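Landside swap table back Monday, bring your bathroom extras

The toiletries swap at Landside is on again Monday, doors at 4 p.m. Same deal as January — bring what you won't use, take what you will. No money changes hands.

Organizer Fotini Xenos says they need small stuff most of all. Lotions, creams, boxed items, travel bottles. Last round moved 740 items in one evening and the shelf was bare well before closing.

"People think it has to be fancy," Xenos said. "It dosn't. A bottle you got as a gift and never opened, thats perfect."
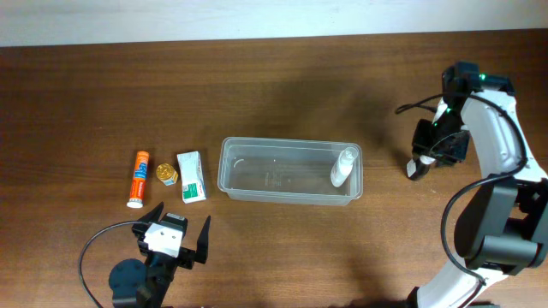

Sorting goes one bin at a time. Bottles get packed first, then boxes, then jars, and each full bin goes over to the Muruteo Street pantry if it isn't claimed by the end of the night. The pantry took 25 bins last time and has asked for more.

A few rules. Sealed items only. Nothing past its date. No prescription meds, no razors, no aerosols — the pantry can't take them. Glass is OK if the lid is tight. Please pull off price stickers at home, it slows the line way down.

Limit is one bag per household for the first hour, after that take what you like. Kids welcome.

Parking in the Sipos lot behind the building, free after 3:30. Side door only, the front one is locked for floor work. Early drop-offs can go to the Landside front desk over the weekend, put "swap" on the bag.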